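Section 4. Fitting the Fingers and Making the First Folding Recordings

This section picks up where the housing is closed and the handle is bolted on. If you are building only one gripper, do steps 4.1 to 4.3 and skip the notes on pairing. The folding exercise in 4.5 needs both.

Revised 2018-07-04. Changes from the May version: new finger prints, longer lens warm-up, label positions.

4.1 Before you start

You need:

Two finger prints per gripper (file set F, yellow PLA in our build)
Two side arms per gripper, left and right
M3 screws from the Voltari hardware bag
2 mm hex driver
Thin double-sided tape
Fine sandpaper, 200 grit
One printed side label and one printed code sticker per gripper
The Mekero camera board, already flashed (see Section 3)

Print the fingers flat on their backs with 24 percent infill. Lower infill works for the side arms but lets the fingers twist when you pinch thick cloth. Caradog Howells printed his first set standing up and both split along a layer line at the cutout. If your printer bed is too small to lay the fingers flat, turn them corner to corner before you think about standing them up.

4.2 Fitting the fingers

1. Sand the inside face of each finger until the layer ridges can no longer catch a thread. Test with an old T-shirt. If the cloth snags, keep sanding.

2. Slide each side arm into its slot on the housing. The slot in the arm faces the camera. Do not tighten anything yet.

3. Set the left finger between its arm and the center line, and pass the screw through from below. Repeat on the right.

4. Squeeze the trigger fully. The tips should meet before the bases do. A narrow wedge of space between the fingers is correct. If the bases touch first, the fingers are swapped.

5. Tighten the screws a quarter turn at a time, alternating sides, and work the trigger between turns. Stop as soon as the side play is gone.

CAUTION: The screws go into printed plastic. If a screw keeps turning without getting tighter, the hole has stripped. Back it out, put in a brass insert, and start again. Glue will not hold here.

6. Fit the top center screw in the housing plate last. If the plate bows when you tighten it, a wire is trapped underneath. Open the plate and move the wire to the channel.

4.3 Labels

1. Stick the code label on the flat area at the rear of the housing plate. Press out any bubbles with a fingernail.

2. Check that the number on the sticker is the one you entered in the Seixas config file. The recorder does not compare them for you. A wrong number will not stop a recording, but the two sides will be swapped when you load the files.

3. Write the same number in your build notebook.

Note: The label may read upside down in the camera picture. Leave it that way. The software does not read the printed text.

4.4 Camera check

1. Plug in the camera and let it run for 300 seconds before you look at the picture. The focus drifts while the board comes up to temperature.

2. Open the preview. You should get a round picture with black corners. Both fingertips should be near the middle and the housing plate at the bottom.

3. If the round picture is off to one side, loosen the lens ring, center it, and tighten again. Do not turn the lens itself or you will have to redo the focus.

4. Close the gripper slowly. Watch for a finger leaving the picture or blocking the other one. Either means that the camera mount is tilted.

5. Save one still with the fingers closed and one with them open. Put them in the folder called "check". You will want them after the first time you drop the gripper.

4.5 First recording: folding clothes on a bed

A bed is a good first work surface. It is big enough for both arms, soft enough that a dropped gripper survives, and most homes have one. A patterned sheet helps too. The tracking software looks for corners and edges, and a plain sheet gives it very little to hold on to.

1. Turn on the lights and leave the curtain in one position for the whole session. Changing daylight is the most common cause of lost tracking in our logs.

2. Put a T-shirt near you, opened out, with the neckline facing away. Keep folded items farther back, where you can reach them without leaning.

3. Take one gripper in each hand. Check that the left and right units are in the correct hands.

4. Start the recorder and hold both grippers still until the Flastska light turns green.

5. Touch the two sets of fingertips together once. This gives you a shared mark for lining up the two videos.

6. Begin folding. Move at the speed you would use if you were a little tired. Quick wrist turns blur the picture, and the blurred part has to be thrown out. 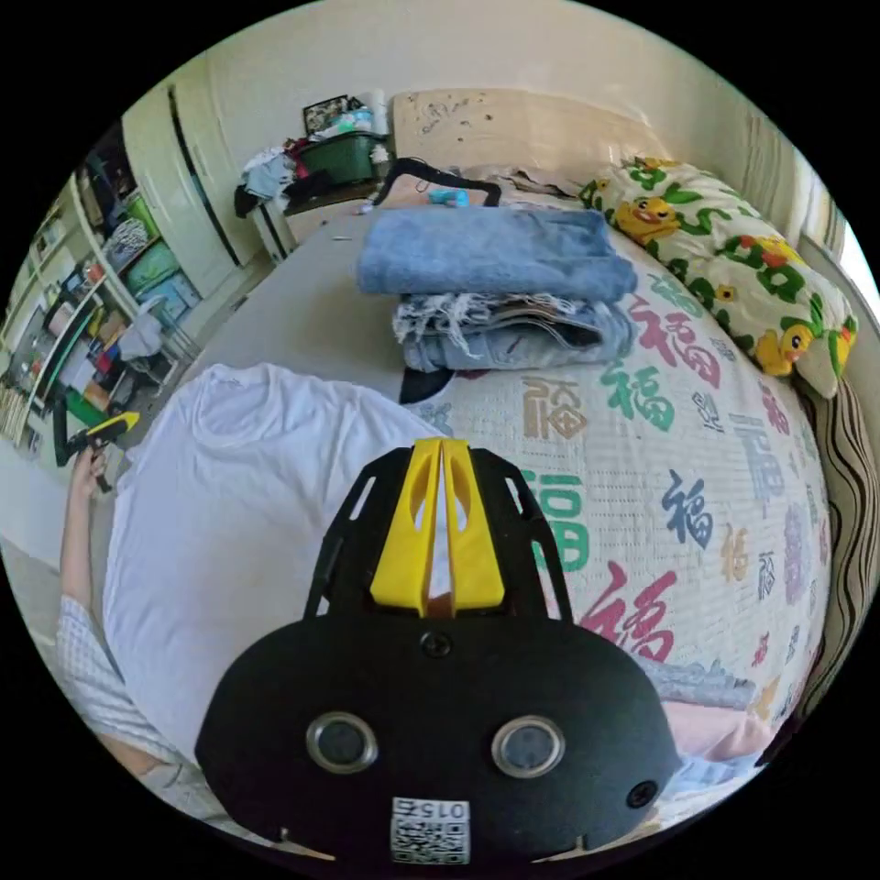 Figure 4-1. Working over the bed, T-shirt at left and folded denim at center. The second gripper is in hand at the left edge.

7. Keep each fold inside the view of at least one gripper. If you have to reach across your own arm, put the garment down and turn it.

8. When the item is folded, set it on the pile, open both grippers, and hold still before you stop the recorder.

CAUTION: Keep long sleeves clear of the trigger linkage. Button your cuffs. The linkage is not strong enough to hurt you, but it will pull a thread and jam.

Note on denim: Jeans are harder than they look. The folded edge is thicker than the gap the fingers like, and the tips slide off. Grip a single layer near the hem and let the weight of the cloth make the fold. Frayed hems shed threads, so check the finger cutouts afterward and pull out anything caught there.

4.6 Checking the files

1. Copy both recordings to the computer before you clear the card.

2. Play the first and last part of each one. Look for the fingertip touch near the start.

3. Run the tracking pass. A usable session loses no more than 290 frames in total. Above that, record again in better light.

4. If only one side loses tracking, clean that lens and repeat the camera check in 4.4.

The spreadsheet Ilari Salminen uses for logging sessions is in the project folder, under "forms". Fill in the garment column even when the session is rejected.

Continue to Section 5 for trigger spring replacement.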